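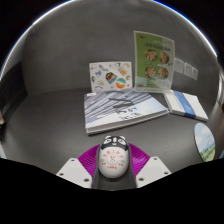 *The panda egg in the gripper, over the desk at Driketden's open day.*

I went to the Driketden open day in January expecting to look at machines, and I came home with tips for my own kitchen drawers – funny how that goes! Atif Malik ran the gripper table and was very patient with all of us.

**Smooth, rounded things.** Cradle them from both sides and let the shape settle in before you lift. I used to pinch my glazed egg cups at the top, and I have the chips to prove it.

**Ridges help.** The magenta panels on the gripper are ribbed, and that set me thinking about jar lids. Two wide rubber bands around a stubborn lid do very nicely.

**Go slowly at the start.** Atif had us close the grip a little, wait, then close a little more. I now do the same with the good glasses in the dishwater.

**Clear a landing spot first.** Big books and boxes get pushed back before I carry anything breakable to my desk – I should have learned that one years ago.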